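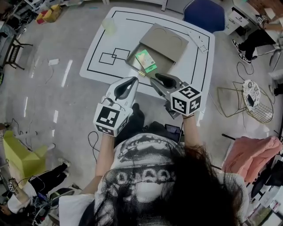

My grandmother wrote letters every Sunday night at the kitchen table, with the radio turned low and a cup of tea she always forgot to drink. I used to sit across from her and lick the stamps, back when you still had to, and I remember the taste of the glue better than I remember most of my schoolteachers. She wrote to her sister, to two cousins, to a woman she had met once on a train and liked. I never asked what she put in those letters. I was eight and mostly interested in the stamps.

I have been thinking about her a lot since February, when I decided, on one of those gray afternoons when you decide things, that I was going to start writing real letters again. On paper, with a pen, to people who hadn't asked for them. I had a drawer full of nice stationery that people had given me over the years (if you tell one person you like stationery, you will be given it until you die) and I had never used more than a sheet or two of any set. It all seemed too good for anything I had to say.

So the first thing I did was use the best paper first. There was a box from a little shop called Sterness, thick cream sheets with a rough edge, 25 of them, and I took the top one and wrote to Nesma Ragab, who was my roommate for one very cold year and who I had not spoken to in far too long. I made a mess of it. I smudged the second line, spelled "neighbor" wrong and then right and then wrong again, and ran out of room at the bottom so the last part goes up the side of the page like a vine. I mailed it before I could copy it out neatly, and I'm so glad I did!

She wrote back. Four pages, both sides, in that enormous handwriting of hers, with a paragraph about her knees and a paragraph about her mother's lemon tree and then a long piece about something I'd said to her in our old kitchen that I have no memory of saying at all. I read it standing up in the hallway with my coat on. Then I took off my coat and read it again.

After that I couldn't be stopped. I wrote to Ekow Darko, who used to run the bakery on our corner and moved out to Gultside to be near his daughter. I wrote to my old piano teacher. I wrote to my brother, who called me on the phone to ask if something was wrong.

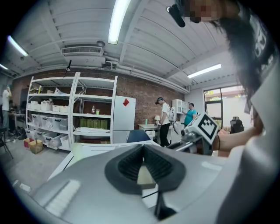

What I've learned about finding something to say

The worst part, for me anyway, is the first sentence. Everything that comes to mind sounds like either a thank-you note or a dentist's reminder. "I hope this finds you well" – I have written that so many times and I still don't know what it's supposed to do. Now I just start with where I'm sitting and what I can hear. The dryer is going. The people upstairs are moving a couch, or possibly a horse. Once you've told someone that, you're already talking to them, and the rest comes along behind.

I also keep a list on the side of the fridge, on the back of an old Haltix calendar page, of small things I want to tell people. They're never important things. The man at the hardware store who sings. A soup that went badly. When I sit down to write I look at the list and one of them usually belongs to somebody. The singing man went to my piano teacher, of course. The soup went to Ekow, who I knew would have opinions, and he did, and they were all correct. (More salt, less time, and never that much fennel.)

As for pens, I wish I could tell you I use something beautiful. My friend Radwa Berrada has a fountain pen that she fills from a bottle, and her letters look like they should be kept in a museum under glass. I tried one for a week and got ink on my sleeve, the sugar bowl and the cat. I've gone back to ordinary blue ballpoints, the kind that come in a bag, and I press too hard, so you can read my letters with your fingertips from the back.

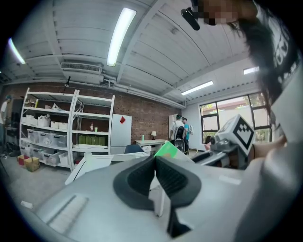

I do buy nice stamps, though. I stand in line at the post office and ask to see what they have, and the man at the counter, who I think was a little tired of me in the beginning, now gets the folder out when he sees me come in. Last week I bought 40 of them. That may sound like a lot but they go quickly, and I like having a choice. Birds for my brother. Flowers for Nesma. Anything with a boat on it goes to Abdelghani Kamel, my late uncle's best friend, who sailed when he was young and will still tell you about it if you stand near him long enough.

Abdelghani's letters are the ones I look forward to most, if I'm allowed to have a favorite. He types them. He has an old machine with a letter "e" that sits a little higher than the others, so every page looks as though it's hopping. His last one was mostly about my grandmother. He had known her too, which I suppose I knew and had never properly thought about, and he remembered her writing at that table with the tea going cold next to her. He said she once sent him a letter while he was away that was nothing but a list of everything she'd seen from the bus. He couldn't remember much of what was on it, only a goat, and a woman carrying a lampshade.

I've been riding the bus with a notebook ever since. No goats so far, but there was a boy on Saturday with a cake box on his lap who didn't take his hands off it once, all the way to the end of the line, and that one is going to Abdelghani as soon as I find another boat.

If you'd like a letter from me, send me your address and I'll put you on the fridge. I have half a box of the cream paper left and a great many birds.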